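03/03/2022

So I have quit the gym. Or rather I have stopped going to the gym, and last night I finally did the part where you write to them and say so, and now apparently I'm a member until the end of April anyway. Fine! Somebody else can have my spot on the rowing machine.

What I've been doing instead is walking to work. I mentioned it in passing a couple of posts back and got more questions about it than about anything I've written on this blog, including the kitchen floor, which took me two months and which I thought was pretty gripping stuff. So this is the walking post.

The route first. I live at the top end of Tindall, up past the water tower, and the office is down in Gidmont by the old rail yard. By car it takes me 12 minutes if the light at Prestier Avenue likes me. On foot it takes 53. I know it's 53 because I timed it on the first morning, convinced it would be well over an hour and that I could give up with a clear conscience. Then I walked in the door with time to hang up my coat and I had no excuse at all.

I don't walk home, by the way. People assume I do both and I let them assume it for a week or so before I felt bad. I take the bus back. It goes from right outside the office, it's warm, and by that time of day I have used up every bit of virtue I had in me.

The first stretch is all downhill on a sidewalk that the tree roots have been working on for years, so you have to look where you're putting your feet. Then there's the long flat part beside the creek (lovely), then the bridge (windy, horrible, no railing on the left side for a bit so keep right), and then you have a choice. You can go around by the road, or you can cut through the grounds of the community college and come out behind the bakery. I have tried both and I would like to tell you I go behind the bakery for the shorter distance.

Shoes! Everybody asks about shoes. I started in my running shoes, which are four years old and had done maybe ten runs, and they were fine until it rained. Then I bought a pair of Cemero walking shoes on sale, the gray ones, and they gave me a blister on the left heel so bad that I wore slippers under my desk for two days. I nearly sent them back. I'm glad I didn't, they've softened up beautifully, but do not do what I did and wear them for the whole distance on day one. Wear them to the store. Wear them while you cook. I keep a pair of flats in my desk drawer and change when I get in, and I've stopped caring who sees me hopping around on one foot by the coat rack.

Socks matter more than shoes, in my opinion, and I'm prepared to argue about it in the comments. Thick ones, wool if you can stand wool, and always a dry pair in the bag.

The bag took me longer to sort out than anything. My old tote was hopeless, it slid off my shoulder every hundred yards and by the creek I was carrying it in my arms like a baby. Now I use a small backpack and I've gotten strict about what goes in it: lunch, socks, phone charger, umbrella, keys. The laptop stays at the office unless I truly can't avoid it. For a while I carried water too, a full bottle, every single day, and every single day I arrived without having opened it. It's less than an hour! I'm not crossing a desert. I drink a glass before I leave and another when I get in, and my shoulders are grateful.
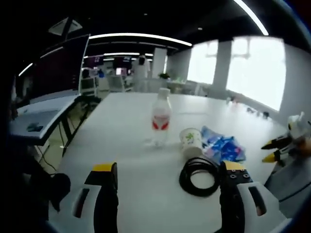
Lemlem Wolde wrote to me after the last post to say that I was wrong to skip the water and I'd find that out the first hot morning, and also that I should be eating something before I go, even if it's half a banana. She's been walking to work for years longer than I have, so I'm listening. On the banana, anyway. I tried it the next morning and I wasn't starving by the college for once, though it did take away my main argument for the bakery, so I'm torn.

The summer thing does worry me a bit. I started this in the cold and I've gotten good at cold. You put on layers, you take off layers. Heat is another matter, and I don't love the idea of turning up to a morning meeting with my hair stuck to my face. There's a shower at work, supposedly, on the second floor behind the supply room. I have never met a person who's used it. If I have to be the first then I guess I'll report back.

Now, has it done anything for me? I don't own a scale so I can't help you there, and I'd rather not talk about that part in any case. I sleep better. I'm less of a bear before ten o'clock. My knee, the one I've complained about on here since forever, hurt for the first two weeks and then calmed down, and now it only speaks up on the stairs. I did have a look at one of those step counter things on my phone, and it says the part from the bridge to my desk alone is 2726 steps, which means absolutely nothing to me but it felt nice to have a number.

What I like best is that I know things now. I know which house on the hill has the enormous orange cat and that the cat goes inside when the school bus comes. I know the creek floods the path near the second bench if it's rained two nights running. Gilberto Carhuamaca, who I used to just wave at from the car, turns out to have a whole front yard of winter cabbages, and we've had actual conversations about slugs. I drove past all of this for years with the radio on.

Bad days: yes, plenty. One morning of sideways sleet when I got as far as the creek and turned around and drove, and didn't feel sorry about it. I've set myself a rule of three mornings a week and anything over that is a bonus. Five sounded very noble in January and lasted exactly one week.

Money, since a couple of you asked. The gym was costing me about $60 a month, and I'm spending some of that on the bus home and a little more on almond croissants. I haven't done the full math and I don't plan to.

Next I want to try the back way over the ridge, the one that comes down by the reservoir. It's longer and there's a stile, and I'll need to leave while it's still pretty dark until the clocks change. If anybody reading knows whether the gate at the bottom is kept locked, please leave me a comment before I climb over it in my work pants.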